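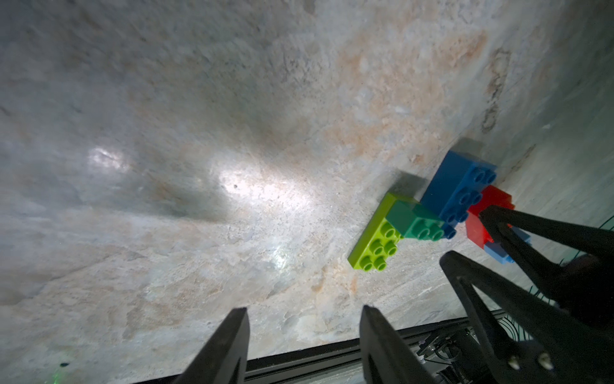 DOBRE, 6/15/24

I grew up in a house where the kitchen table was for everything except sitting still. Homework, haircuts, my uncle's carburettor, the lot. So when my friend Mirjam Prins told me she'd given up her table altogether and now eats off her lap on the sofa, I felt oddly upset for a whole afternoon.

She isn't alone, mind you. Half the people I know have swapped the family table for a breakfast bar with two stools, or a shelf that folds down from the wall. Flats are small and rents are daft, I do get it. But I went round asking people about the tables they remember, and my goodness, did they talk!

Cor Baert still has his grandmother's. It came up the stairs in 1972 - no, he corrected me, it came through the window, on ropes, and his grandfather didn't speak to the neighbour who dropped a corner for years afterwards. You can feel the dent if you run your thumb along the edge. He has turned down 407 euros for it, from a dealer who rang twice.

Marijke De Haan went the other way and bought hers new, last November, after a row with her sister over who should inherit the old one. "I lost," she said, and passed me the biscuits. She wipes it down every night before bed and can't sleep if she's forgotten. Her sons do their maths on it and lean so hard on their pens that she's bought a cloth.

My own is second-hand and wobbles. I paid 100 for it, chairs included, and then another small fortune on the van (we had to go back for the legs). There's a folded beer mat under one corner that I've been meaning to replace with something proper.

Mirjam came to supper on Thursday. She stayed until gone eleven with her elbows either side of her plate, picking at the cheese, and on the way out she asked me where I'd found the van.

Share this article (26 shares)
5 comments
Sign up to our weekly newsletter. You can unsubscribe at any time.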